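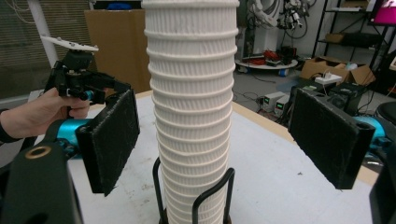

로봇을 직접 움직이지 않고 사람이 손에 쥔 그리퍼만으로 시연을 모은다면, 그 자료를 실제 로봇 팔이 그대로 따라 할 수 있다고 보는 근거가 무엇이냐는 질문이 참관단에서 먼저 나왔다. 그라스스테드(Graststead) 연구동 측은 손에 쥐는 도구와 로봇 팔 끝에 다는 도구의 손가락 형상을 맞추어 두었고, 기록되는 시점도 손목 쪽으로 통일하였다고 답변하였다. 다만 사람의 손목은 로봇 팔보다 자유롭게 꺾이므로, 팔이 도달할 수 없는 자세가 포함된 시연은 검수 단계에서 제외한다고 덧붙였다.

그라스스테드 연구동 방문 보고
작성: 자동화교육협력실
방문일: 2020년 7월 9일

1. 방문 목적
본 방문은 협력실이 10월부터 운영할 예정인 시연 수집 교육과정의 설계에 앞서, 동일한 업무를 이미 수행하고 있는 기관의 작업 절차와 검수 기준을 확인하기 위하여 이루어졌다. 오전에는 키타노(Kitano) 과제의 개요 설명을 듣고, 오후에는 시연 작업을 참관하였다.

2. 과제 개요
키타노 과제는 음료 매장과 급식 시설에서 쓰이는 소모품의 취급을 로봇에 가르치는 것을 목표로 한다. 목표 수량은 작업별 시연 4000건이며, 종이컵 작업은 방문일 현재 2836건이 검수를 통과한 상태였다. 검수는 코플러(Kofler)라는 이름의 내부 프로그램으로 1차 선별한 뒤 담당자가 영상을 다시 확인하는 순서로 진행된다. 1차 선별에서는 기록이 끊긴 시연과 손가락 개폐 값이 누락된 시연을 걸러 낸다.

원격 조종 방식도 병행하고 있다. 조종자가 별도의 조작 장치로 로봇 팔을 움직이는 이 방식은 팔의 관절값이 그대로 남는다는 장점이 있으나, 한 건을 수집하는 데 걸리는 시간이 길다. 연구동은 원격 조종 시연을 작업별 400건으로 한정하고, 나머지는 손에 쥐는 그리퍼로 수집한다는 방침을 설명하였다.

3. 작업 참관 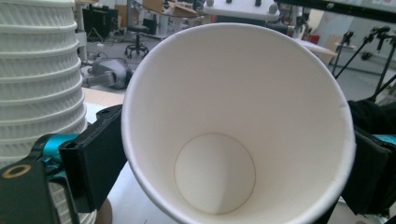
종이컵 작업의 검수 기준은 협력실이 현재 초안으로 가지고 있는 기준보다 세분되어 있었다. 컵을 집었는지 여부만 기록하지 않고, 접촉 위치와 컵의 변형 정도를 별도 항목으로 평가한다. 겹쳐 쌓인 컵 더미 곁에서 낱개의 컵 하나를 두 손가락의 검은 패드로 양옆에서 잡은 자세가 기준을 논의하는 출발점이 되었다. 얇은 종이 벽을 옆에서 누르는 자세이므로 힘이 지나치면 입구가 타원으로 눌리고, 부족하면 이동 중에 컵이 기운다. 연구동은 변형의 허용 범위를 3단계로 나누고, 가장 심한 단계에 해당하는 시연은 성공 여부와 관계없이 제외한다.

시연자 교육에 관한 설명도 있었다. 신규 시연자는 수집에 투입되기 전 연습용 시연을 수행하며, 연습분은 학습 자료에 포함하지 않는다. 특히 다음 사항을 반복하여 지도한다고 한다.

컵에 접근하는 동안 손가락을 미리 충분히 벌릴 것
잡는 순간에는 도구를 멈추고, 잡은 뒤에 들어 올릴 것
실패한 경우 동작을 이어서 고치지 말고 기록을 종료할 것

마지막 항목에 대해서는 참관단 내부에서 이견이 있었다. 실패 후 복구하는 동작 역시 학습에 필요하다는 의견이었으며, 연구동은 복구 동작을 별도 작업으로 분류하여 1000건을 따로 수집할 계획이라고 밝혔다.

4. 협력실 검토 사항
가. 교육과정 초안의 검수표에 접촉 위치와 변형 정도 항목을 추가한다.
나. 복구 동작의 분류 방식은 사크게이트(Sarkgate) 실습장의 설비 조건을 확인한 후 결정한다.
다. 원격 조종 실습은 손 시연 과정을 이수한 교육생에 한하여 배정한다.
라. 연구동의 변형 단계 구분표는 열람만 허용되었으므로, 사본 제공 가능 여부를 공문으로 문의한다.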